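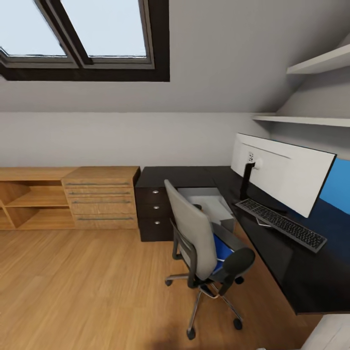 How Do You Teach a Robot to Open a Drawer?

By Shiela Malabanan

Think about the last time you opened a drawer. You probably didn't think much at all! Your hand went out, your fingers closed on the handle, and you pulled. If the drawer was a bit stiff, you pulled harder.

Now imagine you had to write down every tiny bit of that job. How far should your hand move before your fingers close? How hard should they squeeze? What if the drawer has a little round knob instead of a long bar? You'd fill a whole exercise book before you got to the socks.

That's why many people who work with robots don't try to write it all down. They show the robot what to do, the same way somebody once showed you how to tie your shoes.

Showing by hand

One way is to hold the robot's arm and move it yourself. The motors are set so they go easy and let you push. You guide the arm to the handle, close the gripper (the part of a robot that grabs things), and draw the arm back towards you. All the while, little sensors in the joints are keeping track of how each one bends.

It feels a lot like helping a small child hold a paintbrush. You do the moving, and the robot does the remembering.

Some arms are very heavy, though, and your own body can get in the way of the robot's cameras. So there is a second way.

Showing from far away

This one is my favourite. It's called teleoperation, and "tele" comes from an old Greek word for "far". You sit at the controls and the robot copies you. Move your hand left and the robot's hand goes left. Squeeze, and its gripper closes. The controls might be a joystick, a pair of handles, or even a smaller robot arm that the big one follows.

At Granetti, the workshop where I help out, our robot is called Cira. My first try at driving Cira was awful! I reached for a drawer knob and missed it completely, because I couldn't feel anything through the controls. When you use your own hand, your skin tells you the moment you touch something. When you drive a robot, you often have to work it out with your eyes.

And the robot's eyes may not be where yours are. A camera can sit up high and look over a whole room, so you can see where the desk is and where the chair might be in your way. Another can sit low and near the work. Seen from close up, a keyboard can look like a big black wall of squares, and it takes a minute to work out which way is up. Drivers learn to look for shiny bits, like a silver knob or the edge of a metal handle, to find their way.
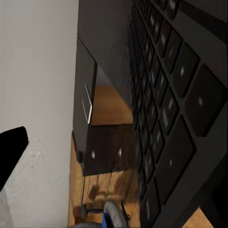 Practice rooms made by computer

The robot and the room don't have to be real! You can build them inside a computer, a bit like the world in a video game. This is called a simulation. It can have wooden floors, a skylight, desks, drawers and shadows, and you drive the pretend robot with real controls.

We use a program called Pivel for this. If I bump the chair in Pivel, I press a button and the room goes back to how it began. In a real room I'd have to get up and fix it, and I might have a dent to explain as well.

A simulation isn't perfect. Real drawers stick and wobble, and real floors have crumbs on them. So a robot that has practised in a pretend room still needs some turns in a real one.

Again, again, again

Each time you show the robot a job from start to finish, it's called a demonstration. One is hardly ever enough. For our drawer job in May we made 75 demonstrations, and we kept 58 of them. The others had mistakes we didn't want Cira to copy, mostly mine.

We change things as we go. We start the arm in a new spot, or pick a different drawer, or come at the handle from the other side – that way the robot doesn't just learn one exact movement. A computer program looks through all the demonstrations and searches for patterns that link what the cameras saw with how the arm moved.

Then comes the exciting part. You let go of the controls, and the robot has a turn by itself.

Try it at home

You need 2 people, a scarf and a drawer that's safe to open.

1. One person is the robot and wears the scarf over their eyes. The other is the driver.
2. The driver says only "left", "right", "up", "down", "forward", "back", "grab" and "let go".
3. See if the robot can open the drawer. Go slowly and watch your fingers!
4. Swap places and try a different drawer.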